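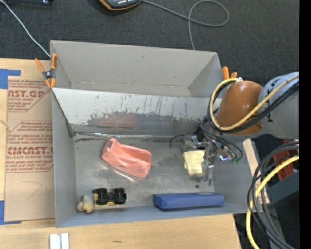 Toy swap and bin sort – where we are

Quick one this time, I have the hall keys to drop off before six and the printer is being difficult again.

So the spring toy drop is over. Thank you to everybody who brought things in, and to the Jaltby families who drove two carloads across on the last afternoon when we had already folded up the sign. We unfolded it again. Bello Tamuno did the count and came out at 900 toys and games, against 400 in November. That is a lot of small wheels.

Sorting is now going on most evenings. One bin at a time, a few things at a time, please. Do not tip a whole sack in. We tried that in the first week and ended up with beads in everything, and I am still finding them in my coat. Take a handful out of the sack, lay it in the bin, look at each piece properly, then it goes in a crate. Crates are along the wall with the labels facing out.

Labels are:

Ride and roll – cars, trucks, anything with wheels, including the ones with a wheel missing if the wheel is in the bag with it
Bath and sand – ducks, boats, scoops, buckets
Blocks and building
Boxed games and puzzles
Soft toys (these go straight to Modupe for washing, don't sort them)
Not sure

Please use Not sure. It is a real crate. Last week somebody put half a marble run in with the bath things and it took Modupe Ezeani most of an evening to get the set back together. If you're holding a piece of plastic and can't tell if it's a scoop or a bit of a bigger toy, Not sure. We go through that crate together on the last night with tea.

What to look for while you sort. Cracks, sharp edges, battery doors that don't close. Turn vehicles over and spin the wheels, hair gets wound round the axles and you can pull most of it out with tweezers (tweezers are in the blue mug). Squeeze the bath toys over the sink. If black stuff comes out it goes in the trash, no arguing, I don't care how cute it is. Blocks get a wipe and that's it. Boxed games – open the box, check the peices against the list inside the lid, tape it shut, write OK and your initials on the tape. If there's no list write NO LIST and we'll guess.

Things we're short of:

Flat lids for the big crates
Sticky labels, any size
Wooden train track, we have plenty of trains and almost nothing for them to run on
One more folding table
Somebody with a van on the Saturday

Things we have plenty of and please stop bringing: jigsaws over 200 pieces with no picture, fast food toys, VHS. I mean it about the VHS.

The swap itself is at the Sturndale hall, same as last time, doors at ten. Bring a toy, take a toy. If you have nothing to bring come anyway and take one. Small things are on the low tables so the kids can reach, boxed games on the stage, ride-ons outside if it's dry. Abu Hammour playgroup gets first pick of the leftovers this year and has asked mainly for blocks and bath toys, so those two crates stay behind the table until they have been by. Whatever is left after that goes to the Zirnel shop, who have said they can take up to 40 crates but not the ride-ons.

Leaflets – we had 4000 printed, which was Bello's idea and also Bello's mistake, he typed one zero too many. So please take a stack. Take two stacks. Schools, dentists, the laundromat, the noticeboard by the bus stop. They have no date on them so they will do for November as well.

Few leftovers from the last meeting. The lost brown glove is still on the hook. The kettle is fixed. Parking is on the street only, the lot behind the hall is for the bowls club and they do notice. If you sort on an evening when you're the last out, put the lids on the crates, mice like the soft toys.

If you lent us a bin or a crate and want it back, put your name on the bottom in marker, not on the side, the sides get rubbed and then we cant read it. Modupe has the marker.

Next sort is Fri 8 May, from half past five until we get bored. Kids over eight welcome if they can stand to put things in a crate and leave them there. Bring your own cup.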